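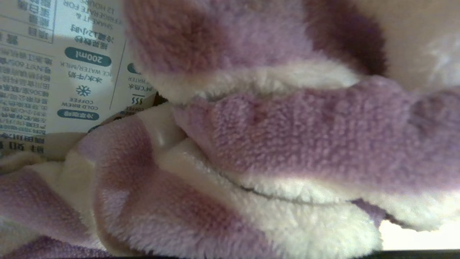
## Teleop demos: gripper fails to release thick fabric at the end of a fold

**Wissam Tannous**

I am recording demonstrations by remote control for a tidy-up task: pick up a soft item, fold it once, set it down, open, back away. Leader arm on my side, parallel gripper on the other, wrist camera plus head camera. Software is Prumedura with the Lunness recorder.

Picking works. The problem is the release. On fleece the fingers open, but the pile stays hooked on the pads and the fold comes back up with the arm. I have 142 episodes and the trained policy now copies the same bad ending. The wrist view is also filled with fabric by then, so I can't see the fingertips when I open.

Counter layout as seen from the head camera:

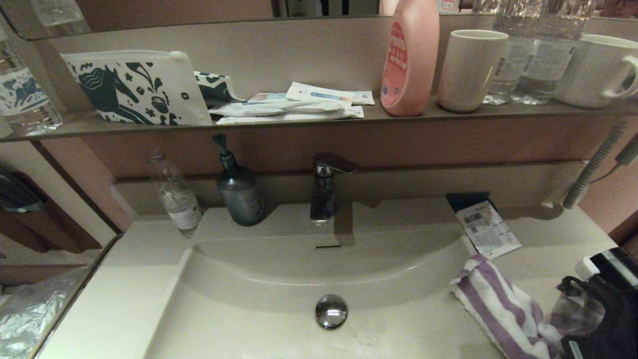
*Head view. Towel at right of the sink, gripper in the lower right corner.*

Do I need different pads, or is this an operator problem?

---

**Milagros Escobar**

Mostly operator, partly settings.

1. Open fully before any upward motion. Hold still for 2 seconds, then retract along the finger axis. Lifting straight up drags the pile.
2. Check the leader-to-follower gripper scaling. If full travel on your handle maps to less than full travel on the fingers, you never get a real release. In Lunness it is set per arm, and the default is too low for thick cloth.
3. Use the head view for the release and the wrist view for the approach. Switch when the fabric covers the fingertips.
4. Remove the bad endings from the training set. Trimming them is not enough, as the policy then has no release to learn from. Re-record those episodes.

A towel over a counter edge is a separate case. The hanging part pulls on the grasp. Record it under its own task label.

---

**Kiltonano**

smooth pads fixed it for me, rubber ones grab everything. didn't touch the scaling

---

**Ko**

Seconding the scaling check. Mine was wrong for 3855 frames before I looked at the gripper plot. Plot commanded against measured width for one episode and it shows up right away.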